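Ticket 75 – Arm holds the cylinder and won't let go in the bench simulation
Opened by: Sioned Morgan
Project: Kitico cell, Drernstead site
Date opened: 29 December 2025
Priority: please, before the packing crew's training starts

Hi Hywel, me again! Sorry, I know you only just closed my last one. I'm working through the practice runs you set up for us on the Tustara machine and I'm stuck on the put-down step. The arm picks up the white cylinder, lifts it, goes over toward the far corner of the table and then just stays there. No error, no beep, the status line says "waiting" and that's all I get. I left it like that while I made a coffee and it was still saying "waiting" when I got back.

What I've tried so far: restarting the run (same thing), restarting the whole program (same thing, and it forgot my login), and loading the practice layout fresh in case I'd nudged something. I ran it 6 times altogether and got the same stop in every one.
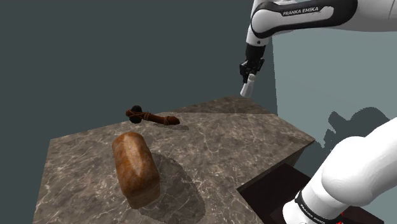
Bench simulation during the put-down step, cylinder still in the gripper.

I did wonder if the bread or the mallet was upsetting it, so on one run I took both of them out. Made no difference, so I put them back. Rees on the early shift thought it might be a safety stop, but I checked the panel and there's no safety message anywhere.

While I'm here – can I say something that isn't strictly a bug? The folks who'll be watching this arm used to do the placing by hand, me included, and when something looked off we'd just move it. Now we stand there reading a status line. "Waiting" tells me nothing. Waiting for what? For me? If it's for me I'd love to know, because I've got a line of people behind me who are already nervous that the new job is mostly staring at a screen and being blamed when it stops.

Reply from Hywel Gape

Hi Sioned, not a pain at all, this is useful. Two quick things to check. Open the gripper view and see how the fingers are sitting on the cylinder, then go to Settings, Release, and tell me what number is in the "confirm timeout" box. It should be 5 seconds. And yes, point taken about the status line. I wrote that word and I never had to stand in front of it.

Reply from Sioned Morgan

OK, found the gripper view (it's under Tools, not under View, which threw me for a bit). Looks like a decent hold to me, one finger on each side.

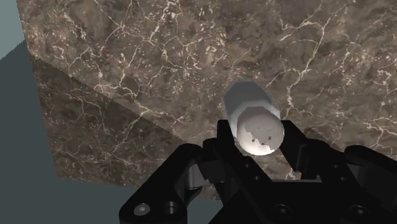 The timeout box says 30, and next to it there's a tick in "operator must confirm release." I definitely didn't tick that! Is it possible it came across with the November settings? I unticked it, changed the number to 5, saved, and ran it again. It let go at the end of the step and went on to the next one. Ran it a second time to be sure and that was fine too.

So it WAS waiting for me. There's supposed to be a confirm button, but on our screen it's hidden behind the log window, and you have to drag the log out of the way to get at it. I only found it once I knew to look.

Reply from Hywel Gape

That'll be the November settings, yes. They were saved from the supervisor's account, where the confirm is on. I'll fix the layout file so nobody else picks it up. I've also moved the button above the log and changed the message to "Waiting for operator – press Confirm to release." Does that read all right to you?

Reply from Sioned Morgan

Much better, thank you! Could we keep the confirm as an option, though? I talked to the others at break and a few of them would like it on for their first couple of weeks. They're used to having the last say on where a thing gets put down, and pressing the button feels closer to that. I'd have it off, myself, but I've had more time on it than they have.

Also my login is still being forgotten on restart. Shall I open a separate ticket?

Reply from Hywel Gape

Sure, I'll make it a per-person setting so it follows the login. And yes please, separate ticket for the login, and put the Tustara machine's name in the title so it comes to me.

Status: fixed, waiting on new layout file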